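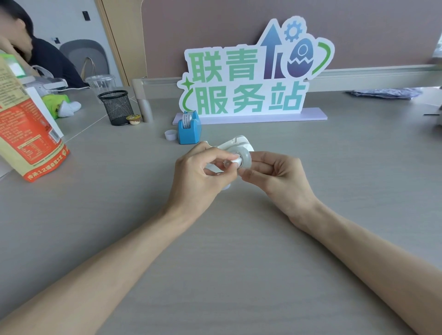
little white dispenser, clear roll, the usual two-handed wrestle

14 replies · 3 shares

deskdrawer_dan
Ok tape people, I need opinions. I'm stocking a help desk and I can't decide between small handheld dispensers like the white one and the boxier kind, like the light blue one sitting by the sign. We wrap and label all day, maybe 40 little parcels on a busy one. I've been using a Tivlow handheld and I fight with the roll every single time I change it.

paperjam77
Boxy, no contest. Get a Lundgren with some weight in it and you can pull with one hand. Handhelds are for people who tape two things a year.

mossyoak
Hard disagree! I walk around with mine. What good is a heavy one when the parcel is on the other side of the room? I've had the same Bresska handheld since college and I must have put 100 rolls through it (ok, roughly).

deskdrawer_dan
How do you load yours though? Mine pops off the hub if I look at it wrong.

mossyoak
Pinch near the hub with one hand, turn the roll with the other until it seats. Check the core size too. If the core's too wide it'll wobble forever and you'll blame the dispenser.

paperjam77
Or buy one that doesn't need a technique lol

tinylabels
Can we talk about the sign? I love the green letters and the cracked egg. Is that cut out of foam board? I want one for our craft table.

deskdrawer_dan
No idea what it's made of, sorry. I do like the arrow, blue going up from purple.

tinylabels
Also steal the mesh pen holder idea, but put some pens in it, people walk off with mine constantly.

mossyoak
Back to tape, the cheap Otbridge refills split down the middle on me. Half a roll in the trash. Spend the extra.

paperjam77
Now that I agree with. Still team boxy.

deskdrawer_dan
Fine, ordering one of each. Will report back in March when I'm through the first case.

2 new comments · Share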